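Hadgu: Self-Defense Claims in Local Crime Reports

Version 2
Last updated Oct 19, 2022
Maintained by Azadeh Ghaffari and Elaine Arruda

What it is

Hadgu is a set of 1000 short crime reports from local news sites, each labeled for whether someone in the story claims self-defense and who is reported as making the claim. We built it to study how early reports differ from follow-up reports on the same incident. The first story often says "a claim was made" and leaves it there. Later stories may name the person, quote a lawyer, or drop the claim entirely.

Of the 1000 reports, 537 are first reports. The rest are follow-ups.
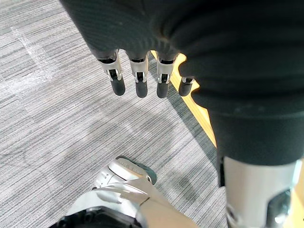

A report counts as a first report if it is the earliest one we could find for that incident on that site. If a site updated a story in place without changing the URL, we kept the version we fetched and did not try to recover the older text.

Files

reports.csv - one row per report, with the text and labels
incidents.csv - one row per incident, linked to reports by incident_id
guide.txt - the labeling guide
changes.txt - what changed since version 1

Main fields in reports.csv

report_id - unique, does not change between versions
incident_id - shared by all reports on one incident
stage - first or followup
text - body text, with bylines and ads removed
claim - yes, no, or unclear
claim_source - police, lawyer, family, person, court, or none
outcome - charged, not_charged, pending, or not_stated

The outcome field records what that one report says. It is not a record of how the case ended. Please don't use it that way.

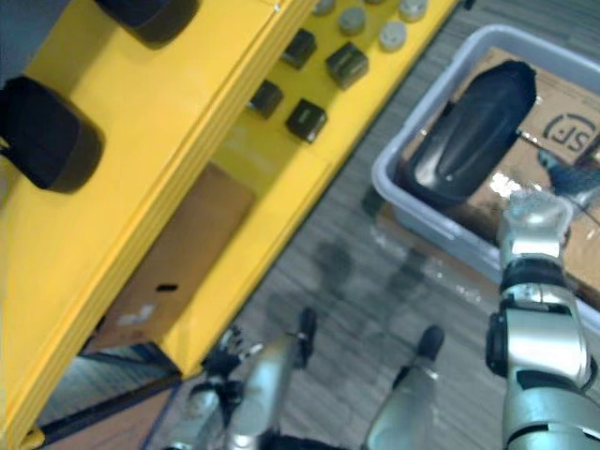 Small black blocks on the lower tier of a yellow shelving unit.

How the reports were collected

Pages were fetched with Prirneo, our in-house crawler, from a list of local stations and papers. We kept English-language reports that mention a shooting, stabbing, or fight with at least one injury. Reports under 60 words were dropped. Wire stories that ran on several sites were kept once, under the site with the longer text.

Labeling was done in Stunden. Each report was labeled by two people working apart. Azadeh settled the disagreements on claim, and Elaine settled the ones on claim_source. Most of the hard cases came from passive wording, such as "the shooting is being looked at as self-defense," with no hint of who said so. Those are marked yes for claim and none for claim_source.

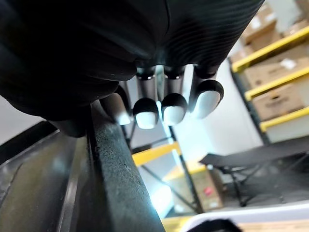
Robotic hand, fingers pointing down.

Names and privacy

Names of suspects, victims, and witnesses are replaced with tags such as PERSON_A. The tags are consistent within an incident, so the same person keeps the same letter across reports. Officers speaking for a department are tagged OFFICER. Street addresses are removed, but business names stay when the report treats them as the location.

We know that a determined reader could search the remaining text and find the story. For that reason the full text is shared on request only. The labels and IDs are open.

Known problems

- Small-town papers are thin. Inthorpe is the only one with more than a handful of incidents.
- Some follow-ups repeat the first report word for word with a new opening paragraph. These are not flagged yet.
- In version 1, a bug in the name tagging merged two people with the same last name. This was fixed in February and the affected rows are listed in changes.txt. 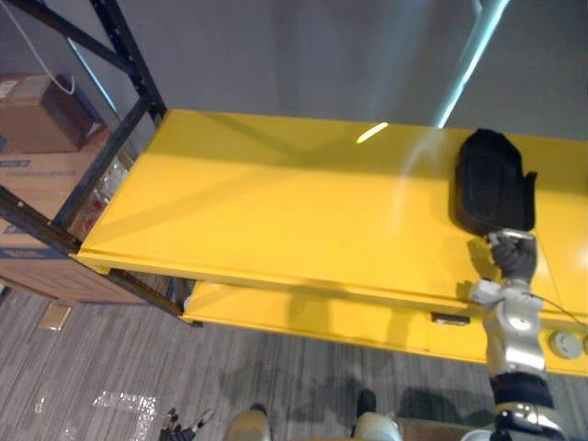 Robot arm gripping a black padded object on the top shelf.

Use

Free for research and teaching. Do not use Hadgu to score, rank, or make decisions about real people or cases. To report a wrong label, send the report_id and the sentence you think we misread.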